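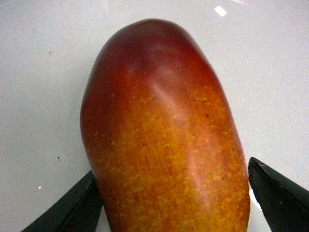 How can I tell when a mango is ripe enough to cut?

Press it gently near the stem end. A ripe mango gives a little under your thumb, about as much as a ripe avocado or peach, and it usually has a sweet smell at the stem. Color is a poor guide, as many kinds turn red long before they are ready and others stay green the whole way.

How to ripen, cut and store mangoes

By Dzifa Ayaaba

These are the steps I use at home. They work for the round red types and for the longer yellow ones, though the pit in the longer ones is flatter and you get a bit more fruit off each side.

What you need

A cutting board that doesn't slide (put a damp dish towel under it)
A sharp knife with a blade longer than the mango
A large spoon
A paper bag, if the fruit is still hard
A container with a lid

Choosing the fruit

Pick up each mango and hold it for a moment. It should feel heavy for its size. The skin should be mostly smooth. Small dark specks are normal on most varieties and don't go any deeper than the skin. Leave behind any fruit with wide soft patches, sap that has run and left a sour smell, or skin that is broken.

Red skin comes mostly from sun. The side of the fruit that faced out of the tree colors up and the shaded side stays yellow or green, so a mango can be red on one shoulder and have no red on the other. Look at the yellow areas if you want a hint from color, but check with your thumb before you decide.

A few wrinkles near the stem are fine if you plan to eat it that day. Wrinkles on a mango that is still hard usually mean it was picked too early, and it may never get sweet.

Ripening

Leave hard mangoes on the counter, out of direct sun. Don't put them in the refrigerator yet. Cold stops the ripening and can leave the flesh gray and rubbery.

To speed things up, put the mangoes in a paper bag and fold the top over. Adding a banana or an apple helps. Check once a day. Most will be ready in two to four days, and very hard ones can take a week.

My neighbor Kiros Yimer keeps his in a drawer wrapped in newspaper, which works as well as the bag. If you do this, write yourself a note. I have forgotten a drawer of mangoes before and it was a long cleanup.

Once the fruit gives to the thumb, move it to the refrigerator. It will hold there for up to five days.

Cutting

1. Wash the mango under running water and dry it. The skin is slippery when wet. Do this even though you won't be eating the skin, since the knife passes through it into the flesh.

2. Cut a thin slice off the stem end so the fruit has a flat base.

3. Stand the mango on that base. Look down at it from the top. It is an oval, and the pit runs the long way across the middle.

4. Set the knife a little to one side of center and cut straight down. If you hit the pit, move the blade outward slightly and keep going. Turn the fruit and do the other side.

5. Lay each half skin side down. Score the flesh in a grid without going through the skin.

6. Run the spoon between the flesh and the skin and lift the cubes out. You can also push the skin inside out and slice the cubes off, but the spoon wastes less.

7. Trim the two narrow strips left on the sides of the pit and peel them.

If you want long slices for a salad, skip the grid and scoop out each half whole, then slice it on the board.

The sap near the stem irritates some people's skin. If your hands itch after handling mangoes, wear gloves and have someone else do the peeling.

Storing cut mango

Put the pieces in a covered container and refrigerate them right away. Eat them within three days. A squeeze of lime keeps the edges from drying out.

To freeze, spread the cubes on a lined baking sheet so they don't touch. Freeze until hard, then move them to a freezer bag and press out the air. They keep for six months and go straight into the blender. Thawed cubes are soft, so use them for sauce or smoothies.

When the flesh is stringy

Some varieties have a lot of fiber no matter how ripe they are. Blend the flesh for 15 seconds and push it through a strainer. What comes through is good in yogurt or over rice pudding.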